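Incidencia 428: mancha de rotulador en la moqueta del salón de Pisbridge
Categoría: Limpieza y textiles > Moquetas > Tinta
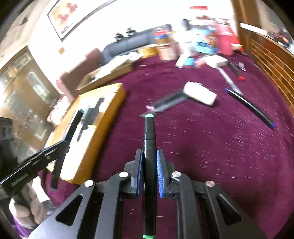
Salón, moqueta magenta con cosas todavía por el suelo; al fondo, el sofá gris y la mesa de centro.

Abierta por: Kirsty Crichton
Asignada a: Areti Karamanlidis
Prioridad: normal
Estado: cerrada con observaciones

Descripción del problema

En el salón de la casa de Pisbridge ha aparecido una mancha de tinta negra en la moqueta, cerca de la mesa clara de canto amarillo anaranjado. Mide 8 cm en la parte más larga. Hay además un punto suelto, pequeño, hacia el sofá. La tinta es de rotulador negro. No sé si es permanente o de pizarra porque en la casa hay de los dos tipos y se guardan mezclados.

Antes de abrir la incidencia pasé un paño húmedo. La mancha no salió y se corrió un poco hacia un lado. No he puesto ningún producto.

La casa se entrega en septiembre y en el inventario la moqueta figura en buen estado. Necesito saber si se puede tratar en casa o si hay que llamar a alguien.

Registro de actuaciones

9:40 – Areti Karamanlidis
Recibido. No frotar más y no usar agua caliente. Por favor, recoge lo que queda en el suelo para que se pueda trabajar: el paquete azul claro y blanco, lo blanco del centro, el palo largo negro y el resto. Los rotuladores, con el capuchón puesto y a una caja cerrada. Comprueba también la etiqueta de la moqueta o la factura, si la tenéis. Necesito saber si es lana o sintética.

10:15 – Kirsty Crichton
Suelo recogido. Las bolsas y los embalajes del fondo los he dejado donde estaban, no molestan. Etiqueta no encuentro. Gillespie Dunbar cree que la moqueta es de Mowat, de polipropileno, pero lo dice de memoria.

10:30 – Areti Karamanlidis
Sin confirmación del material hacemos prueba en zona oculta. Detrás del sofá, pegado a la pared:
1. Humedecer un paño blanco con alcohol isopropílico. Nada de verter sobre la fibra.
2. Apoyarlo un minuto y levantarlo.
3. Mirar si el paño coge color magenta.
Si destiñe, parar y escribir aquí.

11:05 – Kirsty Crichton
Prueba hecha. El paño sale limpio. La fibra se ve igual que antes.

11:10 – Areti Karamanlidis
Adelante con la mancha. Presionar con el paño desde el borde hacia el centro, cambiando de zona limpia cada vez. Ventanas abiertas. Si a la cuarta o quinta pasada ya no sale tinta, dejar secar y volver a mirar con luz de día.

13:20 – Kirsty Crichton
Ha salido bastante. Queda un cerco gris que se ve de pie si sabes dónde está. El punto suelto ha desaparecido del todo. He gastado medio bote.

13:45 – Bezawit Nigatu
Entro porque Areti está fuera. Para el cerco, una cucharadita de jabón neutro en un vaso de agua fría, aplicado con esponja casi escurrida, y después otra pasada solo con agua. Secar a presión con una toalla y poner peso encima un par de horas. No usar el quitamanchas Imalden en este caso: lleva oxígeno activo y en moquetas oscuras nos ha dejado cercos claros dos veces.

16:50 – Kirsty Crichton
Hecho. El cerco se ha reducido. La zona está algo más áspera al tacto que el resto.

17:05 – Bezawit Nigatu
Lo áspero es jabón que ha quedado. Otra pasada con agua sola y, cuando esté seco, cepillo blando en el sentido del pelo. Aspirar al final.

Día siguiente, 9:10 – Kirsty Crichton
Repetido. Tacto normal. Sigue habiendo una sombra leve. Murdo Imrie la ha visto y la acepta para la entrega, con nota en el inventario.

9:30 – Areti Karamanlidis
Pedí precio por si se quería quitar la sombra del todo. Prultberg cobra 74 por la visita mínima con máquina de inyección y extracción y no garantiza resultado con tinta. Murdo prefiere no hacerlo. Cierro.

Observaciones al cierre

- Material de la moqueta sin confirmar. Si aparece la factura, adjuntarla a esta incidencia.
- Separar los rotuladores permanentes de los de pizarra y marcar las cajas.
- Para escribir o rotular cajas en ese salón, poner cartón debajo. La mesa clara no se ha revisado; si hubiera marcas en el tablero, abrir incidencia aparte en Muebles.
- Tiempo total de trabajo en la casa: unas 2 horas, sin contar el secado.

Última actualización: septiembre
Contacto: mesa de incidencias de Pisbridge | © Pisbridge, todos los derechos reservados | Volver arriba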